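Short hours at the Sirport yard

The notice went up on the canteen board at Dresik's Sirport works on a Friday, after the second shift had gone home. It said that 863 people would move to a three-day week from the start of November, that the arrangement would last 20 weeks, and that the company would make up part of the lost pay. It did not say which part.

By Monday the two unions on the site had each asked for a meeting, and each had been offered a different time. Dresik builds cabins and chassis for port vehicles. It employs 2890 people at Sirport, down from 2962 a year earlier, and most of that fall came from fixed-term contracts that were left to run out. Short-time work is a different instrument. The contract stays in force, the hours are cut, and the gap in wages is split between the employer, the state fund and the worker.

How the gap is split depends on the filing. Under the rules that apply at Sirport, an employer can claim on grounds of reduced orders or on grounds of a stoppage outside its control. Reduced orders require 12 months of figures and a signed agreement with the unions. A stoppage requires neither, pays out faster, and leaves the worker with less. Dresik filed for a stoppage.

"They have orders. What they don't have is axles," says Anastasia Karras, who negotiates for the larger of the two unions. The axles come from Trultau, which halted deliveries over unpaid invoices and has not said when it will resume. Karras argues that a supplier dispute over payment is within the employer's control and that the filing should be rejected on that point alone.

Wim Schouten, the plant's head of personnel, disagrees. He says the invoices are contested on quality grounds and that the plant cannot assemble vehicles without parts. He would not discuss the sums involved.
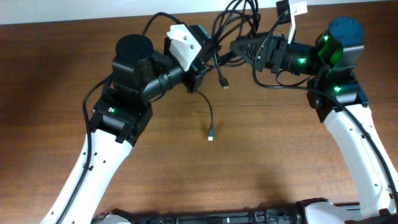 Two robotic arms over a wooden tabletop.

The case has gone to a labor mediator, Behrouz Hosseinzadeh, who has dealt with Dresik before. Mediation suspends the measure but does not cancel it. While it is open, the company must pay full wages, the unions may not strike, and neither side may change shift patterns. Either party can ask for one extension. If there is still no agreement when that runs out, the file passes to the labor court, where the waiting time is now longer than the short-time period itself.

That last detail matters more than the legal argument – a ruling that arrives after the 20 weeks are over can only be settled in back pay. Ineke Leemans, a labor lawyer who has represented workers in similar cases, says most of them end in a side letter. The employer keeps its filing, the unions drop the challenge, and the company tops up the benefit to an agreed percentage of the base wage. Overtime and shift premiums are usually left out. For a worker on nights, the premium can be the difference between a tolerable cut and a missed rent payment.

The agency workers are not covered by any of this. They are employed by Aerts, which supplies the paint shop and part of the warehouse, and their assignments can be ended with a week's notice. Mieke Van Rooij has worked in the paint shop through Aerts for four years. She was told to call in each Sunday evening to find out whether she had shifts. "I am not on the list of people on short time," she says. "I am not on any list."

Karras wants the agency staff included in the agreement. Schouten says they are a matter for Aerts, and Aerts says it follows the client's planning. The mediator has allowed the point onto the agenda but has no power to bind a company that is not a party to the dispute.

The first session lasted most of a day and produced a request for documents. Dresik is to hand over its correspondence with Trultau, with prices blacked out, and the unions are to submit their calculation of the top-up. Both sets of papers are due before the second session, for which a room has been booked at the port authority.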